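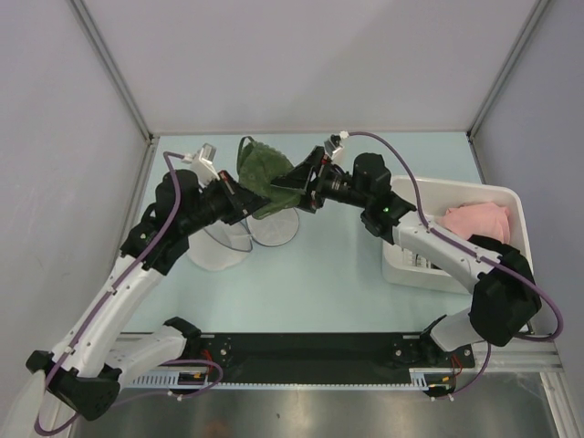
Britar Microfiber Cloths, 40 pack: review after 7 months

I bought these to replace the paper towels in our kitchen. We were going through a roll every couple of days and I was tired of carrying them home. The Britar pack has 40 cloths, sorted into four colors, and they come folded flat in a plastic bag with a paper band. Mine were ordered in October and have been in use every day since.

Size and feel

Each cloth is a little bigger than a dinner napkin when it's folded in half. They are thinner than the Ebrahimi cloths I used before. At first I took that as a bad sign, but the thin ones rinse out faster and get into corners better. The edges are stitched. On the Ebrahimi cloths the edges were cut and left plain, and they curled after a few washes.

The pile is short on both sides. If your hands are dry and rough, the cloth will catch on your skin, same as any microfiber. My partner Omid hates this and wears gloves.

Cleaning

Counters and the stovetop: very good. A damp cloth takes off dried sauce with a bit of rubbing, and grease comes up with one drop of dish soap. I stopped buying spray for the counters in the second month.

Windows and mirrors: fair. You need two cloths, one damp and one dry, and the dry one has to be clean. A cloth that has been through the dryer with anything cotton will leave lint all over the glass. I still use an old linen towel for the bathroom mirror.

Floors: I don't recommend it. They are too thin to hold much water and you end up back at the sink every few feet.

Dust: good when dry. Shake them outside.

Soaking up spills is where they fall behind paper towels. A new cloth pushes water along the counter for the first second or two before it starts to take it in. Wet it and wring it out first and the problem goes away.

Washing

The label says warm water, no bleach, no fabric softener. I wash them in a load by themselves and hang them on a rack, where they dry overnight. The first wash should be done alone for sure. The green ones lost some dye and turned the water the color of weak tea with a green tint. The gray and yellow ones did not. After the third wash the green ones stopped too.

My neighbor Quyên Hà bought the same pack and dries hers on low heat. Hers look a bit flatter than mine but still work fine.

How they held up

I threw out 9 of them. Two got scorched on a burner, which was my fault, and the rest went to bike chains and paint and weren't worth washing. None of the others have holes. A few have loose threads at the corners, and I trim those with scissors.

The green color has faded. The smell of old dishwater builds up if you leave them balled up in the sink, so spread them over the faucet.

Other cloths I looked at

Plurnura sells a thicker cloth in a pack of ten. It soaks up more but takes all day to dry in my kitchen. It would be the better choice for a car.

Score: 67 out of 80 on my usual sheet. It lost most of its points on glass and on the dye.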